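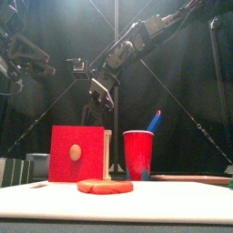 Do you need to know how to code before you sign up? A reader asked me that after the last newsletter, and added that the whole club sounded a little scary from the outside. So let me start there! No, you don't. I joined Burkgate Robotics in the fall with one semester of Python and a very old laptop, and for my first month I mostly held a flashlight and tightened screws. We teach as we go. If you can stay patient while a motor refuses to wake up, you'll fit right in.

On to the update, and there's a lot of it this time. We've been deep in the Skunen project all spring (Skunen is what we call our two-arm setup, and no, I don't know who picked the name, it was on the door when I got here). The plan for the year was to get both arms doing ordinary tabletop jobs, the kind you'd do while talking on the phone and never think about again. Open a little door. Take something out of a cup. Pick up something soft and put it down in one piece. We drive the arms by hand first, record what we did, and then train on the recordings and see what the arms do on their own.

As of last week we have 114 recordings we're happy with. We have plenty more we are not happy with - most of those are mine. Driving two arms at the same time is like patting your head and rubbing your stomach, except the head costs more than your car. I kept moving the left one when I meant the right. After spring break something clicked, and now I can get through a whole door pull without anybody wincing, so there's hope for everyone.
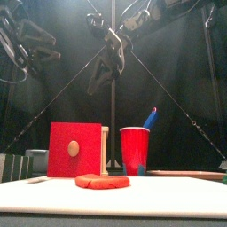

Setting up the table used to be the part I skipped out on, and I've completely changed my mind about it. Early on we'd put things down wherever, start recording, and then lose half the evening to stuff sliding around and tipping over. A tall cup is the worst for this. You go in for the handle sticking out of the top, you come in a tiny bit crooked, and over it goes. The blue tape around the bottom of the red one is the cheapest engineering we've done all year, and I'd put it up against any of our software. Same goes for the round knob on the red door, which gives two stiff fingers something to close on. The first door we tried had a flat little tab and I never want to see it again.

Play dough is its own adventure. It cracks when it dries out, it goes soft when it's been handled too much, and a new lump never behaves like the last one. Half the team wants to drop it and use something rubber. I'm on the dough side! If the arms only work on things that never change shape, we'll find out the hard way at somebody else's table. Please do put the lid back on the tub, though. You know who you are. 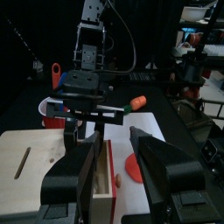 Wrist camera view from Skunen, fingers open.

The wrist cameras were the big project for April, and I got to help mount them, so I'm biased. When all we had was the fixed view, the gripper kept blocking the exact thing we were trying to grab. Now we can look out past the fingers and line things up from there. The downside is that you feel a bit seasick when you drive from that view for a long time. Take breaks, drink water, let somebody else have a turn.

What's next: we're going to Jelholm in May! It's a student meet, very friendly, and each team gets a table and 50 minutes to show whatever they've been working on. We'll try the door and the cup for sure. The dough is still up for debate (see above). Between now and then we need people to help pack, people to drive, and at least one person who is good at labeling cables, because last year's unpacking took longer than the demo did.

Before that comes our open lab on April 27, 2024, in the Leitner building, ground floor, from 2 p.m. on. Come by for ten minutes or stay the whole afternoon. You can try driving an arm yourself, and we'll have a practice door that's already been through a lot, so you really can't do it any harm. Siblings and parents are welcome too. Closed-toe shoes if you want to get near the bench, please, and tie long hair back.

If you want to help with Jelholm but can't make the open lab, leave a note on the sign-up sheet outside the lab with your name and which evenings you're free. And if anyone has a spare roll of blue tape, we're almost out.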